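投稿前一周的那个星期四晚上，我对着一份1,437字的故事梗概，想把电脑合上去睡觉。小说本身早就写完了，改也改了好几轮，结果卡在这么个附件上！后来这份东西总算交出去了，过程里踩的坑我都记了下来，整理成这篇，给同样要拿长篇去参赛或者投稿的朋友用。

先说好，我只写科幻和奇幻，推理和言情的梗概我没写过，规矩可能有点不一样，你挑着看。

# 怎么给自己的长篇小说写一份能交出去的梗概

## 开始之前：把征稿要求打印出来

对，打印，纸的那种。我投的是 Van Dusen 长篇奖的幻想类，要求写在网页很靠下的地方，我头一回看的时候光顾着看截止日期了。打出来以后拿荧光笔把下面几样划出来：

- 梗概要多长，按字数算还是按页数算
- 要不要写出结局
- 稿件里能不能出现作者名（匿名评审的话，页眉页脚、文件属性都得清干净）
- 除了梗概，还要不要一段短介绍

Van Dusen 那边两样都要，一份不超过一页的梗概，加一段200字以内的短介绍。我一开始把这俩当成一回事，写出来的东西不伦不类，前半截像剧透，后半截像封底广告。

梗概是给评审看的，他们要知道整个故事怎么走、怎么收。短介绍是勾人的，结局要藏着。分开写，开两个文件，别偷懒。

## 第一步：先别看原稿

我知道这听着很怪，但我试过边翻稿子边写梗概，写到第三章就已经满满一页了，每个小情节都舍不得丢。后来我换了个办法，把稿子关掉，泡杯茶，凭记忆从头讲一遍，讲给手机录音听，讲得磕磕巴巴也没关系。

讲的时候想象对面坐着一个跟你一起等公交的人，车随时会来。你会自动跳过一大堆东西，跳过的那些基本上就不用进梗概了。

我那本叫《Bitberg 的冬天》，讲的是一座建在冰下的城市，主角负责给全城的暖气管线排班，某天发现有一整片街区从图纸上消失了。录音里我压根没提她的两个表兄弟，可他们在书里占了整整四章呢。听完录音我心里咯噔一下，顺便把其中一章也砍了，这算是意外收获。

录完以后转成文字。我用的是 Jindia，一个写作软件，它能把录音和章节卡片放在同一个界面里，挺顺手。你用手机自带的听写也一样，错字多一点，反正都要重写。

## 第二步：找出五个钉子

所谓钉子，就是拔掉以后故事会塌的地方。长篇再厚，我觉得五个差不多够用了：

1. 主角一开始想要什么，过着什么样的日子
2. 什么事让她没法再那么过下去
3. 中间哪一次选择让她回不了头
4. 最糟的那一刻
5. 结局，包括她付出了什么

每个钉子写一句大白话。先不要文采，也别用比喻。我的第三条最早写的是“她走进了命运为她预留的寒冷”，过了一天再看，自己都不知道在说什么。改成“她偷了总工程师的钥匙，放走了被关在地下的居民，从此成了通缉犯”，一下子就清楚了。

要是哪一条你死活写不出来，那可能得回稿子里看看。我有一年写的另一本就是这样，第四条怎么憋都是空的，主角一路顺风顺水，难怪投哪儿哪儿不要。

## 第三步：连起来，用“于是”和“可是”

把五句话串成段落的时候，中间只准用“于是”“可是”，不准用“然后”。这招是我从别处听来的，出处早忘了，好用是真好用。凡是只能接“然后”的地方，说明前后两件事没什么关系，要么补上因果，要么把其中一件拿掉。

写完初稿再把这些连接词删掉一部分，不然读起来一蹦一蹦的。

人称统一用第三人称，时态的事中文里不太用操心，但别一会儿“她发现”一会儿“她将会发现”。人物名字我的习惯是最多出现三个，其余的用身份代替，“总工程师”“她的母亲”“守门的老人”，评审一天看那么多份，记不住那么多名字的。

地名也一样。我的世界里有座港口叫 Vevevholm，我自己特别喜欢这个名字（编了一个下午！），梗概里提了四回。最后只留了一回，其他的全改成“港口”。心疼归心疼，读起来确实轻快多了。
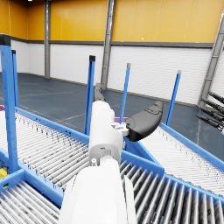
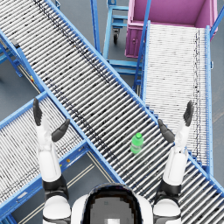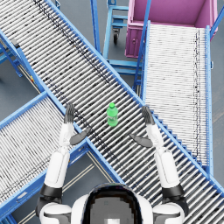
有位读者读完这部分的旧版以后给我留言，说她照着“于是”“可是”的法子串了一遍，串是串起来了，可写出来像一份事故报告，主角在里头跟个快递件似的被推来推去，一点人味都没有，问我是不是科幻梗概就只能这么干巴。她还说，她那本书最好的地方是母女两个人的关系，可五个钉子里一个都没有写到。

这个问题提得太好了，我原来那版确实漏了，补在下一步里。

## 第四步：把人放回去

拿一支不同颜色的笔，在每一段里找主角的感受或者想法。找不到就补半句，半句就够。

比如我原来写的是：

> 她在档案室里查到旧图纸，发现消失的街区仍在耗费暖气。

补完以后是：

> 她在档案室里查到旧图纸，发现消失的街区仍在耗费暖气，而签字停止登记的人是她一直想要讨好的母亲。

多了没几个字，可是后面她偷钥匙那一下就有分量了。像留言里那种母女关系，我的建议是别单独开一段去写，把它塞进钉子里面。第三条的选择，是当着谁的面选的？第四条最糟的那一刻，谁不在场？这么一问，关系自己就冒出来了。

还有个小地方，世界观的设定跟着人走。先写她要什么，再写这个世界怎么拦着她，需要解释到哪儿就解释到哪儿。我见过也写过那种开头三行全是纪元、星系、能源危机的梗概，读到第四行还不知道主角是谁，别这样。

## 第五步：删

我的删稿过程一点都不优雅。第一轮从1,437字删到1,307字，花了一个晚上，删的全是形容词，删完一看，还是超出一页。

光删形容词没用，得整块整块地拿。我后来是按这个顺序动刀的：

- **支线。** 不管多喜欢，跟结局没关系的先走。我的表兄弟就是这么没的。
- **过渡。** “经过漫长的旅途”“几番周折之后”，统统划掉，直接到地方。
- **重复的危机。** 我书里主角被追捕了三次，梗概里写一次，挑最狠的那次。
- **主题宣言。** “这是一个关于记忆与背叛的故事”这种话，整句拿走，故事讲清楚了人家看得出来。

删完放一晚上，第二天早上念出来。一定要出声念，念到哪儿喘不上气，哪儿就是句子太长了。我家猫被我念得从窗台上挪走了，你可以找个没有活物的房间。

不要靠缩小字号和行距来凑一页！我干过一次，那次连入围都没有，当然也可能是稿子本身的问题，但交出去的东西挤得密密麻麻，自己看着都心虚。

## 第六步：写那段短介绍

梗概定稿之后再来写短介绍，会容易得多。只用前两个钉子，加上第三个的一点影子，停在她必须选择的地方。我的最后是188字，改了好多遍，结构大致是这样：

- 第一句：她是谁，在哪儿，每天干什么
- 第二句：出了什么不对劲的事
- 接下来两三句：她查下去会失去什么，不查会怎么样
- 最后一句：把选择摆在那儿

最后一句尽量别用问号。“她能否在城市冻结之前找到真相？”这种句子，你随便翻翻封底，能看见一大把。我写的是“钥匙只能开一次门，而母亲就站在门的另一边”，算不上多高明，至少是我这本书才有的句子。

书名放在最前面，类型标一下，没写完的系列就老老实实写这是第一部。要是故事能独立看，也写上，有些评审在意这个。

## 交稿前再看一眼

我自己贴在显示器边上的小条子，抄在这里：

- 结局写了没有？（梗概里要写，短介绍里不写）
- 主角的名字从头到尾是同一个吗？（别笑，我中途给她改过名，梗概里留了一个旧的）
- 文件名按要求来的吗？
- 匿名的话，文件属性里的作者栏清空了吗？
- 导出成 PDF 之后真的打开看过吗？

最后那条我多说两句。Jindia 导出的时候默认会在末尾加一张空白页，于是我的一页梗概变成了2页，差一点就这么交上去了。在导出设置里把“章节后分页”关掉就好。别的软件我没有一个个试过，总之导完打开，翻到最后一页。

至于找人帮忙看，我的经验是找一个没读过你小说的人。读过的人会自动把空缺补上，看什么都觉得通顺。让对方看完一遍，把纸收走，请他把故事复述给你听，他讲错的地方就是你没写明白的地方。忍住，别插嘴，我每次都忍得很辛苦。

短介绍的模板我还在改，奇幻类的那份缺一个像样的例子，等七月忙完手里这一稿再补上来。你要是照着写了，卡在哪一步就在下面留言，最好把五个钉子也贴出来，光说“写不出来”我真的帮不上什么忙。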